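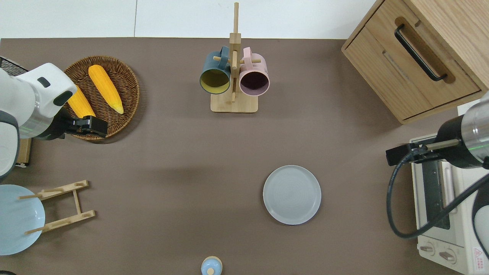

How We Look After Cito: Lanonov Puts Its Two-Arm Kitchen Cell Upkeep Routine Out for Everyone

TRARNWOOD, May 4, 2024 – I run the bench at Lanonov, and for a good long while people have been writing in to ask how we keep our tabletop kitchen cell going from one week to the next. So I finally sat down and typed it all up! As of today the full upkeep guide for Cito is free to download, all 16 pages of it, along with Pal, the little checklist program we use next to the table.

If you haven't met Cito, it's a two-arm cell on a brown tabletop, and it practices ordinary kitchen handling: corn in and out of a wicker basket, mugs on a mug tree, plates, a dish rack, a toaster oven with a door that has its own ideas about how it likes to be opened. The arms get most of the attention when visitors come by. I spend at least as much of my time on the other stuff, meaning the cables, the fingertips and where the furniture sits.

What's in the guide

We start with the table, before anything gets powered. The cabinet and the toaster oven are the two heavy pieces, and they're our landmarks for everything else. If either one has shifted by more than three millimeters from its corner marks, we put it back and run the position check again. I used to eyeball this. I don't anymore, and I'd like to apologize to the oven door for the whole month of January.

Next come the cables. The arm on the oven side has a thick black cable with a big loop in it, and that loop is supposed to be there. People tidy it! Please don't tidy it. We take the arm through its full reach by hand with the power off, watch the loop at both ends, and look for shiny spots on the jacket. The white arm carries its cable along the top, so there we check each place it's held down and flex the wrist both ways.

Then the grippers. Wipe the fingers with a dry lint-free cloth, look for burrs, close them slowly on the feeler strip and write down the reading. The black gripper on the oven side has a thin metal rod on it, and we roll a straightedge along that too. A bent rod can waste an entire afternoon, because everything else about the cell will look perfectly fine.

Last is the plate test, my favorite part. We run the plate with the white arm at low speed and watch the wrist for sag or chatter. New wrist settings have to get through 200 plate lifts before I'll sign the sheet.
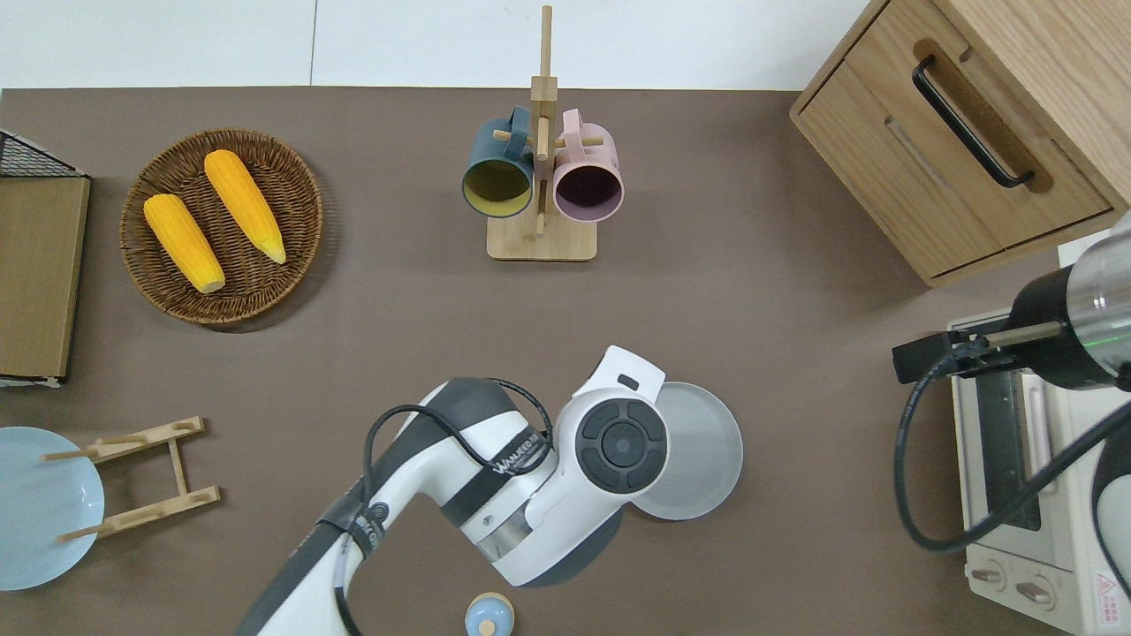 Cito in Trarnwood, with the round plate at the end of the white arm.

Why we wrote it down

Most of this lived in my head, plus a notebook with coffee on it. When I took time off last winter, the cell sat idle for days over one loose cable clip, and I got several phone calls I would have preferred not to get. After that I started logging every check in Pal, mostly so the next person could see what I'd done and in what order. The log now has 1761 entries. A lot of them say "fine." Plenty say "clip again."

Reading back through it changed a few of our habits. We moved the cable check ahead of the gripper check, and we quit re-zeroing both arms every morning. Now we re-zero after a furniture move or a wrist repair and otherwise leave them alone. I was nervous about that one – it has worked out well for us so far, but your cell may be fussier than ours, so keep your own log before you copy me.

The guide also has a repair section with the jobs I get asked about most: swapping finger pads, replacing a cable clip, reseating a gripper after a bump, and checking a wrist joint that's started to click. Each one lists the tools, what to switch off first, and the point at which I'd stop and call somebody. There's a page on props as well. Chipped mugs go straight out, and anything woven gets shaken over the trash before it goes back on the table.

Getting a copy

The guide and Pal are both on the Lanonov website under Cito, in the Downloads section. There's no sign-up form. Pal runs on any recent laptop and prints a plain paper sheet if you like paper, like I do. You can change the order of the checks and add your own, and if you come up with a better cable clip, please write to me right away.

We're also opening the Trarnwood workshop for bench visits by appointment. Bring closed shoes and your questions. Requests for visits, photos or a chat about upkeep can go through the press page on our site, and I answer those myself, usually after lunch.

About Lanonov

Lanonov builds and maintains small tabletop robot cells at its workshop in Trarnwood. Cito is its two-arm kitchen cell, and Pal is the checklist program that goes with it.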